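Jar opener pads and gripping discs

A gripping disc, also called a grip pad, jar disc or opening mat, is a flat or slightly dished round of high-friction material used in the home to hold or turn objects that would otherwise slip. The commonest household use is the loosening of screw lids, but discs of the same general pattern are placed under mixing bowls, beneath chopping boards, and between a hot dish and the table. Most are dark in colour, have a textured face, and carry a low rim.

Name

Usage varies a good deal between households and between makers. "Disc" is generally kept for round pieces with some stiffness, and "pad" or "mat" for thinner pieces that can be folded. In the Jernthorpe district the word "biscuit" was formerly used for the small stiff kind, and it is still heard among older residents. Catalogues issued by Ruswood, a kitchen supplier, list the same article as a grip disc in one section and as a pan rest in another.

Materials

Rubber, silicone and cork compounds are all used. Moulded rubber is the oldest of the three in ordinary kitchens and remains the cheapest. It grips well when clean but takes up grease, and it hardens with age. Silicone tolerates more heat and is easier to wash, although some users find that it slides on a dusty shelf or a floury worktop. Cork compounds are quieter under crockery and are chosen mainly for table use.

Cast metal discs exist as well. They belong properly to the family of trivets and pot stands and give little grip of their own, but they are often stored and sold with the rubber sort. A coarse rubber disc and a rough iron one can look very much alike on a shelf – a source of regular confusion in second-hand shops. The weight in the hand usually settles the matter.

Surface

The face of a gripping disc may be ribbed, pimpled, cross-cut or irregular. Ribbed faces have straight or curved ridges at even spacing and are easily brushed clean. Irregular faces imitate stone, bark or cast iron, and have fine uneven ridges running broadly in one direction. The irregular pattern came into use largely for its looks. Mirjam Goossens, whose survey of domestic rubber goods is the fullest treatment of the subject, considered that it gave no better hold than plain ribbing and was a good deal harder to keep free of flour and dried food.

The underside is normally smoother than the face, and on some discs it is quite flat. Where both sides are textured the disc may be used either way up.

Rim

Many discs have a narrow raised border in the same material as the body. On a pad meant for pots and bowls, the rim holds small spills and stops a pan foot from creeping off the side. On a jar disc it gives the fingers something to pull against when the disc is lifted from a wet surface. Rimless discs stack more closely and are preferred where drawer space is short.

Sizes

No standard size has been agreed. The smallest discs fit in the palm and are intended for bottle caps. The middle sizes suit ordinary jam and pickle jars, and the largest will carry a casserole. The Driltel range, which for a time was the widest offered by any single maker, ran to 15 patterns, of which 2 were sold only to canteens and school kitchens.

Use

To loosen a lid, the disc is laid over it and pressed down with the flat of the hand, and the jar is turned from below. Both the lid and the face of the disc should be dry. A second disc placed under the jar allows the base to be held still on the worktop, and many people with weak or painful hands find this the more useful arrangement of the two. The disc should be pressed firmly before turning begins, as a light touch tends to polish the lid without moving it.

Under a mixing bowl the disc is set face up, rim outermost. Heavy doughs may still walk the bowl across a smooth worktop, and a damp cloth beneath the disc is the usual remedy.

Rubber discs are not suitable for pans taken straight from the oven. Silicone and metal discs may be used in this way, within whatever limit the maker gives.

Care and storage

Discs are washed in warm water with a little washing-up liquid and a soft brush worked along the ridges. Bleach and solvent cleaners shorten the life of rubber. Drying flat is advised for thin pads, while stiff discs may be stood on edge in a plate rack, provided that they are not leaned against a radiator. Dust collects readily on the textured face, and a disc kept in an open rack will need a rinse before use.

A rubber disc that has gone shiny can sometimes be improved by scrubbing with bicarbonate of soda. Once the surface has cracked, or sheds black crumbs when rubbed with the thumb, it should be thrown away.

Collections

The household collection at Hoani holds nearly 720 kitchen grips, mats and stands, the greater part of them given by Lachlan Ellery. Of these, 47 are on open display, grouped by material. The remainder may be seen on request, and the study room is open to visitors on Sunday afternoons. Many of the pieces carry no maker's mark, and the catalogue gives their dates only as a broad range.

Related articles

Trivet; pot stand; strap wrench; drawer liner; oven glove.

Comments

petra_m
My mother had one of the dark ones with the rim and used it for everything, including kneeling on to do the skirting boards. Still going.

Old Jernthorpe
We did say biscuit, but for the cork ones too. The article might be changed to say so.

Kettleside
Does the bicarbonate work on silicone? Mine has gone sticky on one side and I would rather not replace it.

petra_m
@Kettleside I tried it last December and it helped a bit. Hot water and plenty of rinsing afterwards.
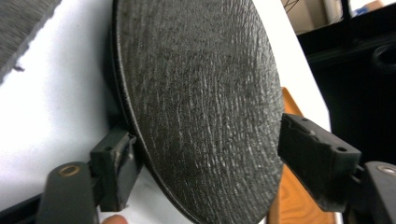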